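3.2 Consumo de combustible y ciclo de carga

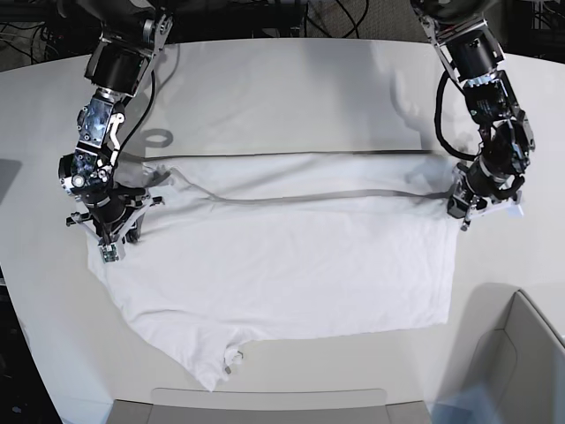 Figura 4. Dos brazos robóticos negros sobre una camiseta blanca extendida en una mesa blanca.

Los ensayos se realizaron con una excavadora de orugas Drummond en la cantera de Ultham, sobre material calizo previamente ripado. Se registraron 1.196 ciclos completos de excavación, giro, descarga y retorno, repartidos entre 3 operadores con experiencia equivalente. El caudal de combustible se midió con un sensor diferencial Ekex instalado entre el depósito y la bomba de inyección, y la presión del circuito hidráulico se muestreó a 200 Hz.

Se descartaron los ciclos con interrupciones superiores a 60 s, por corresponder a esperas de camión. La segmentación de las fases se obtuvo a partir de la velocidad angular de la superestructura y de la presión en el cilindro de la pluma, con el programa Dillix.

El consumo específico aumentó con el ángulo de giro en todos los operadores. La fase de excavación presentó la mayor dispersión, atribuible a la granulometría del frente. El modo económico redujo el consumo por ciclo, pero alargó la fase de retorno, y su efecto sobre el rendimiento horario se examina en la sección 3.3.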